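In Praise of the Boring Planner

December 4, 2023

I have spent a good part of this year arguing with people I like about motion planning, and I'd like to set the argument down in one place so I can point to it and go get a coffee.

My side of it is this. When a robot cell has two arms sharing one table, the software should be able to tell you what it is about to do, in words a tired person can follow, before it does it. We have a planner at Larkanholm called Lemma that works this way. It is slow. It checks every path of one arm against every path of the other, it writes down which one gets the right of way, and if it can't find an answer in 4 seconds it stops and says so. My friends over at Arnwood find this almost comically old-fashioned, and they have a learned policy that moves like water. I've watched it and I was charmed, I'll admit!
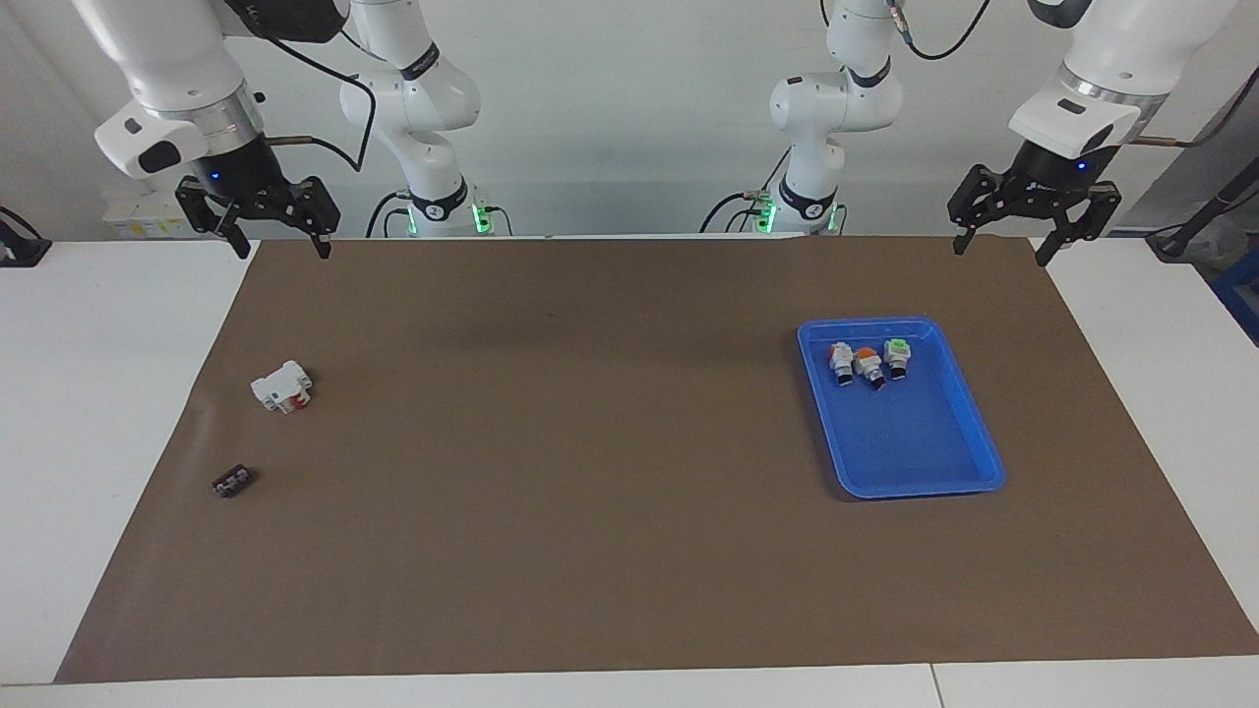

Two arms, one mat, and a blue tray with three push-button switches along its back rim.

But consider what a job like sorting switches into a tray asks of the software. Perception has to find a small part lying on its side and decide which way is up. Control has to close two fingers on it gently. And the planner has to keep one wrist, with its cable, out of the other one's business. When that goes wrong (and it does, usually right before lunch), I want to know which of the three let me down. In January we ran Lemma through 2000 simulated picks and got 247 failures, a number that made me wince. Still, every one of them came with a log line and a cause, and 48 traced back to a single bad margin in a config file. We fixed that one in an afternoon.

I don't think learned policies are a fad, and I'd happily let one choose the grasp. I would just like it to hand its idea to something dull and careful before the motors get involved - the way you'd let a talented cousin plan the road trip but still look over the map yourself.

We're moving our logging into Fukton, our shared tooling project, over the winter, and the Arnwood folks have promised to try it on their policy. I'm bringing the coffee.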